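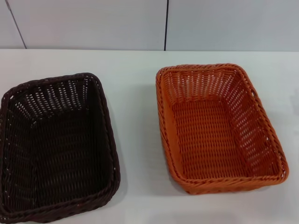
1/ Bench rules at Kasdale, version of 2025-04-04. A few people asked me to post them after the Ludia write-up went round, so this is the plain version with my comments. They cover table-top work with an arm, a head camera and a wrist camera. They don't replace your risk assessment.

2/ Start state. Every task has a written start state and whoever resets the table reads it out before pressing go. For baskets ours says: dark one left, orange one right, both upright and empty, long sides running front to back, bare table between them. If they touch, reset.

3/ We used to write "baskets placed neatly" and everyone had their own idea of neat. The gap is now a hand's width, judged by eye. I wanted tape marks on the table but tape shows up in the head camera and then you have tape in all your data, so we dropped that.

4/ Tilt is allowed. A basket turned slightly off square is fine and we prefer some variation from run to run. A basket half out of the head camera's view is also fine as long as the task sheet says so. What isn't fine is moving one after recording has started. Stop, mark the run as void, start again.

5/ Hands. No hands over the table while the arm is enabled. Enabled means enabled, whether or not it is moving. This is the only rule where we send people home for the day, and we have done it.

6/ Two people for any new task until it has been signed off. One runs the arm, one stands at the stop button and does nothing else. The second person doesn't take notes and doesn't hold a phone. Yes, it is dull. Swap over every half hour.

7/ Speed. The first passes of anything new are at reduced speed, set in the Karpenko controller and locked there. We don't rely on the operator being gentle. The lock comes off after sign-off and goes back on if the tool changes, even if the new tool looks much the same as the old one.
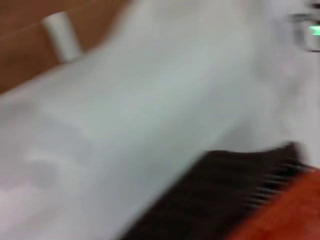

8/ Tools with bristles get their own page in our rules, because contact is hard to judge by eye. The force limit is set for the softest surface on the table and it stays there. Don't try to judge contact from the wrist view while the arm is travelling: you get dark tufts smeared into streaks against the white and not a lot else. The orange-red back of the brush is easier to follow than the bristles are. Judge contact on the force reading, and check the wrist view once the arm has stopped.

9/ Blurred frames stay in the recording. People want to tidy them out and I understand why, but a run with holes in it is worse than a run with blur. If someone downstream wants sharp frames only, they can filter their own copy. The original isn't touched.

10/ If every frame of a run is blurred, including the ones where the arm was standing still, that's a fault. Check the lens, then the camera mount, then the exposure setting. Log it under faults and leave the operator's notes for notes about the task.

11/ Same page of the rules: nothing goes at the side of the work area unless it's on the layout sheet. The wrist camera swings a long way and sees more of the room than you'd think. Screens, name badges, post with an address on it - all of that goes away before we record. Our privacy check is done from the wrist view and the head view both. It used to be head only. 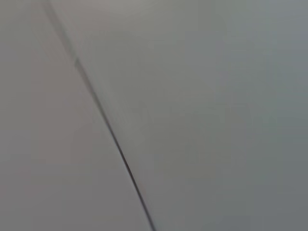 12/ Camera checks are done before the first run and again after lunch. The wrist check has its own line on the form, and the question on that line is "what can you see", answered in words, with no tick box. Write what's there. If it's two plain greys, warmer on the left, with a dark line slanting down between them, write that. Don't write "table edge" or "wall panel" unless you've walked over and looked. And if there's no gripper or finger anywhere in view, write that down as well, so the next person can compare it with theirs.

13/ We changed that line in May last year. The old form had a box marked "view OK" and it was ticked every single day, including during a week when the mount was loose.

14/ A dull view is not a fault by itself. The arm spends plenty of time pointing at nothing much. It becomes a fault if the arm is at its home pose and the view doesn't match the reference picture pinned beside the controller. Then you stop and tighten things.

15/ Naming. Run names carry the task, the table and the run number. No initials. We had a request from Prolora to add operator names so they could compare people, and we said no. If you want to compare operators, ask them first and do it as its own study.

16/ Void runs are kept for 12 weeks with the reason written next to them, then deleted. "Bad run" isn't a reason. "Basket moved after start" is.

17/ Ending a session. Arm to home, power off at the wall, tools back on the rack, table cleared and wiped. The person who switched it on is the person who switches it off, unless there's been a written handover. A shout across the room doesn't count as a handover.

18/ Things still open. We don't have a good rule for how worn a brush can get before it counts as a different tool. At the moment the shift lead decides and I don't like that much. We also haven't settled whether a change of room lighting should mean a new start state or only a note.

19/ If your group has something written down on either of those, send it over, even if it's rough. I'll put changes at the bottom of this thread and leave the older posts as they are, so you can see what moved.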